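These tips are for people in our workshop who must show the arms how to sew a wound. You sit at the console, you move the handles, and the arms copy you. The machine later learns from what you did. I wrote them down after 283 recorded stitches, and Hatice Coşkun corrected the parts where I was too proud of my own way.

## Before you sit

- Adjust the chair first, then the armrests, then the viewer. If you do it in another order you will do it two times.
- Put the handles in the neutral position before you press the clutch pedal. Otherwise the tips jump.
- Check the thread length with a ruler. I cut 19 centimeters. Longer thread makes loops which you must chase for the whole recording.
- Write the name of the pad on the sheet (Gollow or Tuhiwai). They do not feel the same to sew, and the person who sorts the files wants to know it.

## Making the loops

Keep one instrument quiet and let the other one travel. Beginners move both hands together, and then the thread slides off the jaw. I hold the jaw flat and low, near the cut, and bring the thread over it with the second instrument.
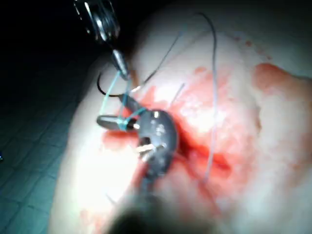 Pull slowly when the loops are on. If you feel you are going too slow, the speed is probably good. Rezaul Herath plays music with a slow beat and makes one movement for each beat. I tried it and it helped me, although I don't like his music.

Do not let the closed jaw push hard into the tissue while you think. The recording keeps your thinking too, and the machine can learn to push. Lift the tip a little and think there.

## Loose thread

- Look where the long end is lying before each new movement. It likes to go behind the instrument.
- If the thread crosses the wound, move it aside with the free grasper. Hold it near the end and keep a soft curve in it.
- Never pull a tight thread sideways. It cuts the pad, and a new Dorero pad must be ordered from Rakberg.
- When one tip works down in the cut, the other should hold the thread up and away, and stay still.

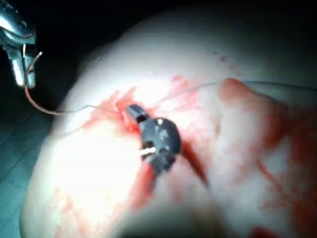 ## When you make a mistake

Do not stop the recording at once. Open the jaws, go back a little, and do the movement again calmly. We keep these recoveries in a separate folder, and they are useful. Stop only if the needle falls where you cannot see it, or if an arm shows an error.

Mark the mistake on the sheet with the minute. "Bad one" is not enough. Write "dropped needle" or "lost second loop".

## Rest

After nine stitches, stand up. My hands shake before I notice that I am tired, and the handles copy this to the tips. I do my best recordings before 11 in the morning, and after lunch I only label files.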